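El taller compartido Junder presenta su robot de cocina de dos brazos

2026-09-03

El taller compartido Junder, en Drovdale, enseña desde esta semana su robot de dos brazos, montado por los socios en horas libres y pensado para recoger la mesa. El grupo declara un gasto de 1.973 euros en piezas, sin contar los brazos, cedidos por la firma Holst. Ese detalle cambia bastante la cuenta.

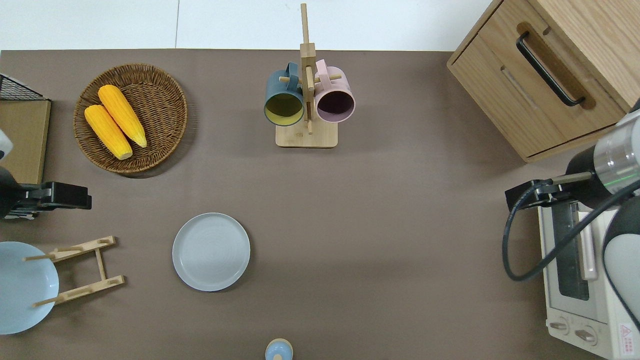 ¿Puede montarse algo así en casa?
Con ese presupuesto, difícilmente: los brazos son lo más caro y el taller no ha dicho cuánto costaría comprarlos.

Junder habla de unas 700 horas de trabajo desde julio, repartidas entre 16 socios, y de una versión doméstica «próxima». No ha publicado ensayos ni tasa de fallos.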